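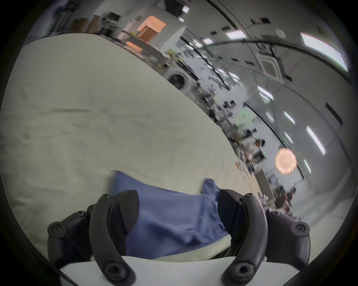 Figure 3. View from the wrist camera of the hand-held gripper during a cloth episode. A crumpled blue cloth is held between the two fingers over a sheet-covered table.

4.2 Collecting the cloth episodes

All cloth examples were recorded with the hand-held gripper introduced in Section 3. The person collecting the data holds the tool, does the task at a normal pace, and squeezes the handle to close the fingers. The only image stream we keep is the one from the camera mounted behind the jaws (Figure 3). The same camera and the same finger shape are used on the arm at test time, so the images need no cropping or warping before they are passed to the policy. We leave the wide circular view as it is. An earlier version of our pipeline cut out the central square, and policies trained on those images often lost the table edge once the gripper came close to the cloth.

Nine people took part in the collection. Each was given a short written guide and a set of practice attempts, which were deleted. The guide asks the collector to start with the fingers open and the cloth in view, to grasp the cloth once, to carry it to the target area, and to let go. It says nothing about which part of the cloth to grasp. We left this open on purpose, as in the earlier Brullden recordings all collectors had been told to pick a corner, and the resulting policy would hover over a bunched cloth without closing when no corner was showing.

Small cloths were placed by dropping them from chest height. If the cloth landed off the table, it was dropped again. The collector did not smooth or arrange it. Between episodes the table covering was left alone unless it had slid far enough to expose the tabletop, so its wrinkles change slowly over a session. We considered pinning it flat and decided against it. Wrinkles in the covering look much like the folds of a pale cloth lying on top, and we wanted the policy to meet that case during training.

The background was not controlled either. Sessions took place in our main workspace during working hours, with shelves, benches and ceiling lights in view for much of each episode. In Figure 3 a washing machine can be seen past the far edge of the sheet, and a large part of the picture is ceiling. Frames like this one are common when the wrist is turned, and the fast turns also bring motion blur. We did not remove blurred frames. Removing them one by one leaves gaps in the action sequence, and a blurred view is what the arm will get when it moves at the same speed.

4.3 Screening and labels

We recorded 2316 episodes in total. Each was first run through the pose tracker, and an episode was dropped if tracking was lost at any point between the first closing of the fingers and the release. This step removed 431 episodes. Most of the losses happened close to the table, where the sheet fills the view and offers few features to track. Collectors were later asked to make a slow sweep of the room before the first episode of each session, which gave the tracker a better map to work from.

The remaining episodes were checked by hand. Rhonda McIntyre and Garnet Landry watched a shared set of 200 episodes and marked each one as clean, usable or failed. A clean episode has a single grasp and a single release. A usable episode may include a regrasp, provided the cloth still ends up in the target area. They then compared marks, settled the cases where they differed, and split the rest between them. Regrasps were kept in the training set. We expected them to hurt and tested this directly (Section 5.3).

One kind of error was hard to judge from the wrist view alone. When the fingers close on the small cloth they can also pinch the covering beneath it, and the bunched folds hide the fingertips. Where the reviewer could not tell, the later frames were used: if the covering lifted or dragged with the cloth, the episode was marked as failed. Episodes that stayed unclear after this check were marked as usable. We did not add a second camera to settle such cases, as this would have tied the collection to a fixed table and made setup longer.

Finger opening was read from the images and stored along with the tool pose at every frame.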